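The **Zarneo two-finger kit** is the gripper I build in the back half of the Priltbridge shared workshop. It's for people who already have an arm (homemade is fine, mine is!) and want hands on it for ordinary house jobs. I started with cups and got bored, so now it's mostly laundry.

The fingers are long, flat-sided and black, and they're meant to go down inside things: bins, drawers, baskets with a lip. I wanted to reach rolled-up towels and the like without knocking my knuckles, well, its knuckles, on the rim. The camera bracket sits close in behind, so you get both fingers and whatever's between them in one view.

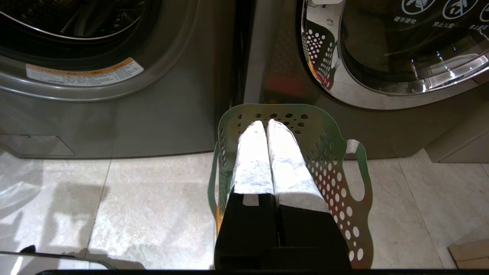 ## What you get

- 2 fingers with spare pads
- wrist plate, drilled for the Reisinger bolt pattern
- camera bracket (no camera, bring your own)
- cable sleeve and a bag of 24 screws, which is more than you need
- printed build guide

The whole thing weighs 322 grams with the pads on. Give yourself an evening to put it together, and do the wrist plate first. I keep doing it last and regretting it.

## Working around washers

Front-loaders are a great test if you can get at one. Chrome door rings are the hard part! They bounce the room back at the camera, and my first basket finder was very fond of baskets that lived in the door. If you've got a second camera up high, use it to find the real basket on the floor and save the wrist one for the last bit of the reach.

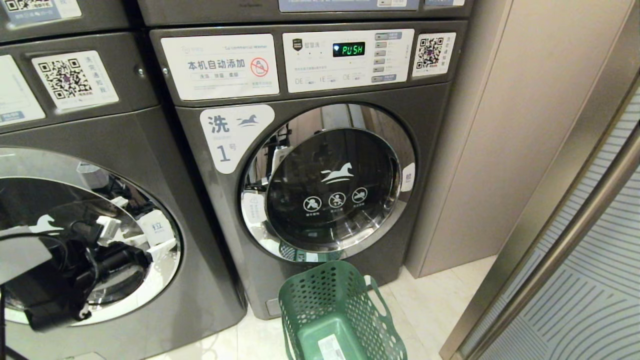

I'd also tie your cables back before you go anywhere near a door handle. The sleeve in the kit handles lengths up to an arm and a half, and after that you're into zip ties like the rest of us.

## Ordering

Part number is 2391. The next batch ships from Zevarville in November, and spare pads go out any time. If your wrist plate is an odd shape, send me a sketch with the hole spacing and I'll tell you if it'll fit.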